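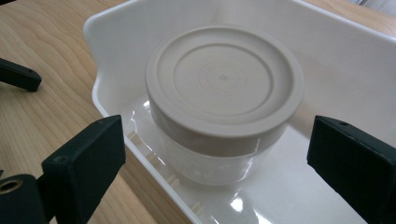
Speaker notes – "Fermenting at home without fear"
Evening slot, library meeting room, starts 7:00. Aim to stop talking by 7:40 so there's time for tasting.

Opening

Hi everyone, thanks for coming out in February, when all any of us wants to do is sit under a blanket. Ask who has made sauerkraut before. Ask who has made sauerkraut and thrown it out because it looked weird. (Usually the same hands.) I'm in both groups. My first batch went in the trash after four days because it smelled like, well, cabbage. It was fine. I still feel bad about it.

Say who I am: I teach middle school math, I've been doing this in my kitchen for 9 years, and I'm not a food scientist. If a question goes past what I know I'll say so and point you to your county extension office. They pick up the phone and they love this stuff.

How I got into it

Keep this short, I always ramble. My neighbor back when I lived on Prarnska Street was Yiğit Uçar, and every fall he put up pickles the way his mother did, green tomatoes and carrots and whole heads of garlic. One year he handed me a bucket and a knife and I was at his table until midnight. He measured salt in his palm. I tried that at home and got something you could have used to de-ice a driveway. So I bought a scale!

What's going on in the jar

Vegetables already have lactic acid bacteria on them. You don't add anything. Salt holds back a lot of the stuff you don't want and gives the good bacteria a head start, they eat the sugars, they make acid, and the acid keeps the vegetables safe. The bacteria don't need air, and mold does, so everything has to stay under the liquid. If you go home with one sentence tonight, take that one. Under the liquid.

Pause here. Somebody always asks about botulism. Answer: properly salted, submerged vegetable ferments get acidic enough that it can't grow, and that's a different situation from canning low-acid vegetables, where you need a pressure canner and a tested recipe. Don't mix up the two. Don't put garlic in oil on the counter either. (If someone looks worried, offer to talk after.)

Salt

By weight. Two percent of the weight of the cabbage for kraut. Do the math on the whiteboard with the cabbage I bought this afternoon: trimmed and cored it came to 1,372 grams. Times 0.02 is 27.44, so call it 27 grams of salt. Let them yell out the answer, people enjoy that.

Plain salt with no iodine and no anti-caking stuff if you can find it. Iodized will mostly work but the brine can go cloudy and I don't love the taste. Don't go by tablespoons – a spoonful of flaky salt and a spoonful of fine salt can be wildly different weights. Pass around the two little bags so they can feel it.

Demo

Shred, salt, wait ten minutes, squeeze. Talk while squeezing. Remember to take my ring off BEFORE starting, unlike last time.

While it sits, show the weights. Glass ones are nice. A small jar that fits inside the bigger jar does the same job. A zip bag full of brine works too, and if it leaks it only leaks brine. The outer cabbage leaf, folded over the top like a lid, catches the little floaters.

Pack it down hard with a fist or a wooden spoon. There should be liquid over the top by the time I'm done. If there isn't, leave it an hour and push again. Old cabbage can be dry, so top it up with a bit of two percent brine, and don't use plain water.

Leave a couple of inches of room at the top. It will bubble, it will climb, and it will find its way onto whatever you care about. I lost a library book this way. (Maybe don't tell that one in the library. Or do, I paid for it.)

Where to keep it

Out of the sun, cool room temperature, mid to upper 60s is lovely. Loosen the lid once a day for the first week to let the gas out. Start tasting at day five. I like mine at three weeks, my sister likes hers at one. When you like it, put it in the fridge and it slows way down.

What's normal and what isn't

Cloudy brine: normal. White sediment at the bottom: normal. Sour smell: that's the whole idea.
Flat, wrinkly white film on top: probably kahm yeast. Skim it, check the weights, carry on.
Fuzzy, or pink, or black, or blue-green: toss the batch. Cabbage is cheap.
Slimy: toss it. Usually too warm or too little salt.

Tasting

Three bowls, left to right: plain kraut, carrot with ginger, and the beet one. Warn people about the beet one and light-colored sweaters. Forks are in the blue bag. Toothpicks as backup.

Mention that anybody watching sodium, or with a weakened immune system, should check with their doctor before eating a lot of this.

Questions I'll probably get

Can I use red cabbage? Yes, and it's gorgeous.
Can I cut the salt in half? I wouldn't.
Do I need an airlock? No. They're handy if you forget to burp the jar.
Can I heat it? Sure, it's great with sausages, but the heat kills the live bacteria.

Handouts by the door, 31 copies, so ask couples to share. Sign-up sheet for the spring pickle swap goes next to them. Wipe down the tables and take the cabbage cores home for the compost.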